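Watch cap

A watch cap is a close-fitting knitted hat without a brim, usually made with a folded cuff at the lower edge. It is worn for warmth in cold or windy weather and is sold in most countries as workwear, outdoor clothing and everyday fashion. The name comes from its use by sailors standing watch on deck. In American English the watch cap is often treated as a kind of beanie, though some makers keep the two words apart and use "beanie" only for hats without a cuff.

Terminology

Names for knitted caps vary by region. "Toque" or "tuque" is the usual word in Canada, and "stocking cap" is common in parts of the United States. A stocking cap in the older sense has a long tapering crown that hangs to one side, while a watch cap ends close to the top of the head. Very short versions that sit above the ears are sold as fisherman beanies or docker caps. Shops do not apply these terms in a consistent way.

Construction

Most watch caps are knitted in rib, a pattern of alternating knit and purl columns that stretches sideways and springs back. A rib of two knit stitches followed by two purl stitches is the most common choice. One-by-one rib gives a finer surface and a slightly closer fit. The crown is shaped by working stitches together in several lines that meet at the top, which produces the star or cross seen on many finished caps.

Hand-knitted caps are generally worked in the round from the cuff upward, with no side seam. Factory caps may be made on circular machines, or knitted flat and sewn up the back. In the second case the seam is turned to the inside, and it has to change sides partway down if the cuff is to be folded, as otherwise it would show on the outside of the fold.

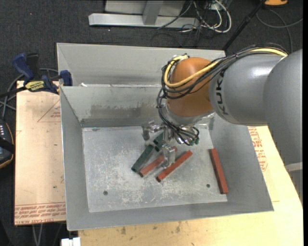 The cuff doubles the fabric over the ears and forehead. Its depth is a matter of style and varies widely from one pattern to another. Some caps have the fold tacked in place with a few stitches, and others leave it free so that the wearer can pull it down over the neck in bad weather.

Materials

Wool is the traditional fiber. It holds warmth when damp and keeps its shape well, but coarse grades can irritate the forehead. Merino is softer and costs more. Acrylic is cheap, machine washable and available in strong colors, and it accounts for a large share of low-priced caps. Blends of wool and acrylic are also common. Cotton caps are worn in mild weather, although cotton has little spring and a cotton cuff tends to loosen with wear.

Lined caps have a second layer of fleece or jersey, either through the whole crown or as a band around the ears. A lining reduces itching and blocks wind, and it also limits how far the cap can stretch.

Sizing

Because rib fabric stretches, adult caps are often sold in a single size. A cap is normally knitted smaller than the head it is meant for, so that it grips without slipping. Makers who sell more than one size usually base them on head circumference, measured above the ears and across the middle of the forehead.

Small makers

Watch caps are a frequent first product for small knitwear businesses, as they need little yarn and few sizes. Drulelent, a workshop in Tokmont, began with 2 models and later offered the same caps in 24 colors. It knits in batches of 30, with each batch in one color. Plinov sells a comparable cap in undyed wool, and Cairns makes a shorter docker style with a narrow fixed cuff. Batches from such makers can differ slightly in shade, and buyers who want matching caps are usually advised to order them together.

Care

Wool caps are washed by hand in cool water with a mild detergent, pressed in a towel and dried flat. Wringing or hanging a wet cap can stretch the crown. Acrylic caps may be machine washed on a gentle cycle, but high heat in a dryer can leave the rib limp. Pilling is common where the cap rubs against a collar or hood, and the pills can be removed with a fabric comb.

See also

Balaclava
Bobble hat
Rib knitting
Tuque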